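3.2 Course setting and data collection

The work reported in this section was done in a one-semester elective on robot manipulation. The course enrolled 26 students, split into seven project groups. Most had taken one programming class and had no earlier contact with robots. Groups met in the lab twice a week, but the demonstrations themselves were recorded in students' homes and in rooms borrowed from relatives. We made this choice early. In the previous year, all groups recorded at the same lab bench, and the policies they trained did poorly as soon as the bench was moved or the lights were changed.

Each group chose one household task from a list prepared by the second author. The list covered sorting, folding, putting away and fetching. Two groups picked the same task, tidying small items into and out of a basket, and were allowed to keep it on the condition that they recorded in different homes. We refer to them as the Trujillo group and the Kundent group, after the names they gave their code repositories.

Students recorded with hand-held grippers. The operator holds the tool, opens and closes the jaws by hand, and a camera on the tool records the view over the jaws. No robot arm is present during recording. The arm in the lab was used only in the last four weeks, when groups tested what they had trained. This kept the queue for the arm short, which had been the main complaint in the course evaluation the year before.

Before going home with the equipment, every student had to pass a short check. They recorded 20 practice episodes in the lab, and Shahzad Gilani, the teaching assistant, went through them with the student and marked the ones that could not be used. Common faults were closing the jaws before they were lined up with the object, swinging the tool so fast that the camera view blurred, and starting the recording with the tool pointed at the ceiling. Students who failed the check recorded a second set. Four students needed a third.

The instructions for home recording were brief. Groups were told to leave the room furnished as it was, to record in at least two kinds of light, and to move the container between episodes. They were also told to begin each episode with the jaws open and the container in view - a rule that was added after the first week, when many clips from the Plitier group began in the middle of a motion and had to be thrown out. We did not ask students to clear away objects unrelated to the task. Beds, chairs, cables, screens and open doors all appear in the recordings, and we consider this useful variation. Figure 4 shows a view from the basket task.

Groups uploaded their episodes to a shared drive at the end of each week, along with a text log. The log listed the room, the container, the items and anything that had gone wrong. Log quality varied a great deal. The Grolach group wrote several lines per episode, including which hand held the tool. Other logs gave only a file number and the word "ok". For the analysis in Section 4 we used the logs to group episodes by room and left out those whose entry did not name one.

Grading was based on the logs, the training code and a final report. Success on the arm did not count toward the grade. Radomír Murín, who taught the course, argued for this from the start, since the groups had chosen tasks of very different difficulty. Some students objected. In the closing discussion, held on a Saturday to fit everyone's schedule, several said they would have worked harder on the final test if it had carried points. Others said the opposite, that they had tried riskier ideas than they would have otherwise. We have no data that would settle the question.

One practical point affected the basket task in particular. Small boxes and packets resting against each other often shift when one of them is touched, and students disagreed on whether an episode should be kept if a second item moved. The Kundent group kept such episodes and the Trujillo group discarded them. We did not correct this difference, and it should be kept in mind when the two groups are compared in Table 2.
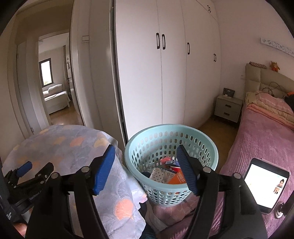

Figure 4. View over the open jaws of a hand-held gripper at a basket of small items in a bedroom.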